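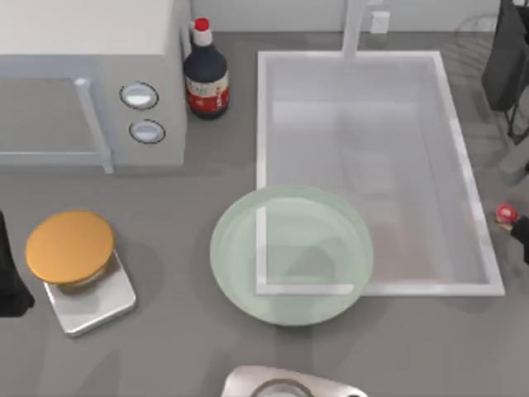 Ojārs Stankevičius wrote that the recap set should keep spoilers in, because a recap with the ending removed reads like a trailer. Spoilers are kept as of v9.

# ploluston-recaps

Episode recaps of fantasy and crime TV series, with season and episode labels.

## Contents

- 1247 recaps collected
- 1197 kept after duplicates were dropped
- 388 with a second timeline marked (`timeline_b`)

## Fields

| Field | Type | Notes |
|---|---|---|
| `show` | string | lower case |
| `season`, `episode` | int | specials use season 0 |
| `body` | string | plain text |
| `timeline_b` | bool | hand labeled |

## Known issues

- Recaps of *Trindade* number the pilot as episode 0 - other shows start at 1.
- Flashbacks shorter than one paragraph are not marked.
- *Kirov* has no recaps after season 2.

Next label check: March.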